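Tasau pick cell – progress report to Liline, period ending March 28, 2026 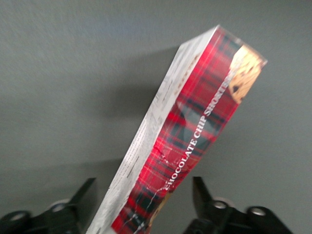
Vatari Bhat

Short version first. Cell is running again at reduced speed. We lost part of the period to a dropped-box fault and one safety stop that should not have been needed. Details below, money at the end.

Where we are

Grocery picking on the Tasau cell, boxed goods only. Cans and bags still parked until the boxes are solid. We ran 3775 picks this period. 991 of those on film-wrapped cartons, the rest bare card. Bare card is fine, very few problems, nothing worth your time here. The wrapped cartons are where it went wrong.

The fault

Box gets picked, lift looks good, then during the swing to the tote it starts to turn between the fingers. Sometimes it only tilts and we place it crooked. Sometimes it goes all the way and drops. We logged 28 drops, every one of them a wrapped carton. The chocolate chip shortbread with the red tartan print is the one we now use for all the repeat tests, long thin box, clear film over it, shows the problem quickly.

First guess was grip force. Raised it. Fewer drops for a day, then crushed corners and the drops came back. Put it back where it was.

Second guess was the vision, because the film throws glare and we thought the pick point was wandering. It does wander a bit on glossy packs. But we replayed the logs with pick points entered by hand and the box still turned. So glare is a smaller, separate issue and goes on the list for later.

What we now think: the fingertips close on the film and the film moves over the card. Fingers hold, film holds, box rotates inside its own wrapper. The grip sensor reads a good grasp the whole time so the controller has no reason to slow down. That also explains why the fault never raised an alarm, which bothers me more than the drops do.

The safety stop

One drop landed on the edge of the tote and bounced out under the light curtain. Operator reached in for it. The curtain tripped as designed and the arm stopped. Nobody hurt, no contact. But the arm had already started back for its next pick when the hand went in, and it should have been waiting. The cycle logic treated the box as delivered, since the gripper reported open at the right position. It had no check that anything was in the tote.

We shut the cell down the same afternoon and did not restart until this was changed:
– arm holds at the tote until the scale under it confirms weight
– no weight, cell goes to a full stop and a light comes on
– floor guard added along the low side so a box can't slide out
– pick-up of dropped items only with the key out. Sign on the door, everybody on the shift walked through it

The stop was reset and tested before restart, and again after the first full shift. Test sheets are in the shared folder.

Fixes for the slip itself

Swing speed is down for wrapped cartons. Helps a lot, costs us throughput, I don't want to keep it there.
Pick point moved closer to the middle of the box on long cartons. Helps, in teh cases where the neighbors leave room for the fingers.
Wrist camera now takes a second look mid-move and compares the angle of the box with the angle at lift. If it has turned past the limit we set the box down and regrasp. Working on the bench, not yet on the live cell. Motion blur is hurting us at full speed so exposure needs to be shorter and that means another lamp.
Wider fingertip pads ordered. Not arrived.

Last 200 wrapped picks at the low speed, no drops, a few crooked placements. Too early to call it fixed.

Not done

Cans and bags, as said. The overnight run planned for this period was canceled, I'm not leaving the cell unattended until the mid-move check is live. Operator handbook is half rewritten.

Money and dates

Lamp, guard and pads all come out of the spares line, no extra ask. The lost days do push the overnight run into the next period. The August handover still stands if the pads do what we hope, if they dont I will tell you as soon as the first test set is through and we can talk about taking wrapped goods out of the first release.

Need from you: a yes or no on keeping wrapped cartons in scope at the slower speed in the meantime.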